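Clurndale Water Reuse Project
Progress report to the Skultia Fund, second reporting period
Prepared by Ieva Urbonaitė, project lead
2025-02-20

1. Purpose of this report

The report covers work on the rainwater and greywater reuse scheme at the Clurndale housing estate since the first progress report. It follows the headings in schedule B of the grant agreement. Spending is reported separately in the finance return, and only variances that affect the programme are mentioned here.

The scheme collects roof water from the four northern blocks and greywater from the showers and hand basins of 60 flats. Treated water is returned for toilet flushing and for the two outside taps by the bin stores. Kitchen waste water is excluded and continues to go to the foul sewer.

2. Position against the work plan

Work package 1 (survey and pipe tracing) is complete. The final drawings were issued to the estate office and to the Fund's technical adviser, and no comments are outstanding.

Work package 2 (collection pipework) is complete in blocks A, B and C. Block D is partly complete. The riser in the east stairwell of block D was found to share a boxed duct with a disused gas main, and the gas main had to be confirmed dead and capped before the duct could be opened. Confirmation has been received. Installation will restart when the duct panels have been replaced with the fire-rated type specified by the insurer.

Work package 3 (plant room) is complete apart from snagging. The treatment unit, the break tank and the two booster pumps are installed and have been running on collected water from blocks A and B. The third filter housing was delivered with the wrong thread and has been exchanged.

Work package 4 (resident information) is under way and is described in section 6.

Work package 5 (monitoring) started on time for blocks A and B. Block C is connected but its meter is not yet logging.

3. Treatment plant

The unit is a Khalaf settlement and membrane system. Water passes through a coarse strainer, a settlement chamber with an air blower, the membrane module and an ultraviolet lamp. It is then held in the break tank, which has a working volume of 1000 litres. When the tank level falls below the lower float, mains water is admitted through an air gap. The air gap was inspected by the water undertaking and passed without conditions.

Two faults were recorded in the period.

The first was repeated tripping of the blower. Czesław Baran traced it to condensation in the isolator, which had been mounted on the cold outer wall directly beneath the louvre. The isolator has been moved to the inner wall and fitted with a gland on the underside. The blower has not tripped since.

The second was a slow loss of flow through the membrane. The supplier's instructions call for a backwash at fixed intervals. In practice the load from the showers is heavier in the early morning, and the membrane was fouling before the next cycle was due. The controller has been changed to start a backwash on pressure difference, with the timed cycle kept as a fallback. Flow has returned to the design value and chemical cleaning has not been needed.

The ultraviolet lamp is within its service life. A spare lamp and sleeve are held on site, which was an action from the last report and can now be closed.

4. Water quality

Samples are taken at the outlet of the break tank and at the furthest toilet cistern in each connected block. They are tested for turbidity, pH, residual colour, E. coli and intestinal enterococci. Natalia Trujillo is responsible for sampling and for the chain of custody forms.

All tank outlet samples met the limits in schedule C. One cistern sample in block B failed on colour only. The cistern belonged to a flat that had been empty for several weeks, and the repeat sample taken after flushing passed. The sampling procedure now asks for the occupancy of the flat to be recorded on the form, together with the date of last use where the estate office knows it.

Residents had reported a faint smell in two bathrooms on the ground floor of block A. The cause was a dry trap on a floor drain, unconnected with the reuse pipework. The traps have been refilled and added to the monthly check.

The project does not hold residual disinfectant in the distribution pipes. The technical adviser asked in the last review whether this should be reconsidered. Our view is that dosing is not justified on the results to date, but the dosing point has been left in place and capped so that it can be brought into use without draining the system. We will return to the question when a full summer of results is available.

5. Yield and demand

The design calculation assumed that treated water would meet 70 per cent of the toilet flushing demand in connected flats. Blocks A and B have so far performed slightly above this figure in weeks with normal occupancy and below it over the winter holiday, when showers were used less and the mains top-up ran more often. The shortfall is a matter of supply and demand falling at different times, and a larger break tank would recover only part of it.

Roof water has contributed less than expected. The first-flush diverters were set to discard the first part of every rainfall, including light rain falling soon after a previous event. Ximena Sosa has recalculated the setting using the roof areas from the survey, and the diverters on block A have been adjusted as a trial. Block B has been left on the original setting for comparison. The results will be reported next time.

The meters were supplied by Tarkis. One of the 111 pulse units installed on individual cold feeds was found to be reading backwards following its reinstallation by a plumber working on an unrelated leak. The data for that flat have been removed from the averages for the affected weeks. The fitting instructions now carry an arrow diagram, and a copy has been left in each riser cupboard.

Battery life on the radio modules remains a concern. The units in the basement of block B are transmitting at full power through a concrete wall, and the reported voltage is falling faster than the data sheet suggests. A second receiver is to be placed at the foot of the stair. The cost is small and can be met from the contingency line.

6. Resident information

Iqra Awan leads this work package. A leaflet was delivered to every connected flat before changeover, and a longer guide is kept at the estate office. Drop-in sessions were held in the ground floor meeting room of block C. Attendance was modest at the first session and better at the second, which was moved to the early evening at residents' request.

The most frequent questions concerned drinking water. Some residents had understood from the leaflet that treated water would also reach the kitchen tap. The kitchen tap, the basin taps and the shower remain on the mains supply in every flat, and the wording has been changed to say so on the first page. The revised leaflet also states that a cup or glass should never be filled from the outside taps, which are now labelled and have lockable heads.
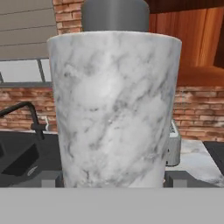
Other questions were about bleach, hair dye and bath oils. Ordinary household quantities do not harm the treatment process. Hair dye can tint the water for a short time, and residents are asked to report colour that lasts longer than a day. Paint and white spirit must not be poured into a basin or shower, and the estate office has agreed to accept small tins at the bin store.

Three residents asked whether their bills would change. The estate recovers water charges through the service charge, so any saving will appear there at the annual review and not on an individual bill. A short note explaining the calculation has been drafted and is with the estate office for approval.

Translations of the revised leaflet have been ordered in the languages requested at the sessions. The guide will not be translated in full, but its contents page and emergency section will be.

7. Variances and risks

Block D. The delay to the riser has used all of the float in work package 2. If the duct panels are delivered on the date quoted, connection of block D can be completed by June. If they are late, we will ask to move the block D milestone and leave the others unchanged.

Plant room access. The door opens onto the cycle store, and the route was blocked by parked bicycles on two maintenance visits. The floor has been marked and a second rack ordered for the opposite wall.

Staffing. Sampling depends on one trained person. Czesław Baran will complete the sampling course in the next period and will act as deputy.

Cross-connection. A dye test was carried out in every flat in blocks A and B before changeover, and no cross-connection was found. The test for block C has been done in all flats except two where access was refused. Both have been isolated from the treated supply and remain on mains water until access is given.

8. Actions for the next period

Replace duct panels and complete the block D riser – Baran.
Commission block C meter logging and the second receiver – Sosa.
Report on the diverter trial, blocks A and B – Sosa.
Continue sampling and train the deputy – Trujillo.
Issue the revised leaflet and the service charge note – Awan.
Submit an updated programme if the panel delivery date changes – Urbonaitė.

9. Decisions requested

The Fund is asked to approve the use of contingency for the second receiver, and to confirm that the change to the backwash control does not need a formal variation under clause 9 of the agreement. The controller settings before and after the change are listed in annex 2.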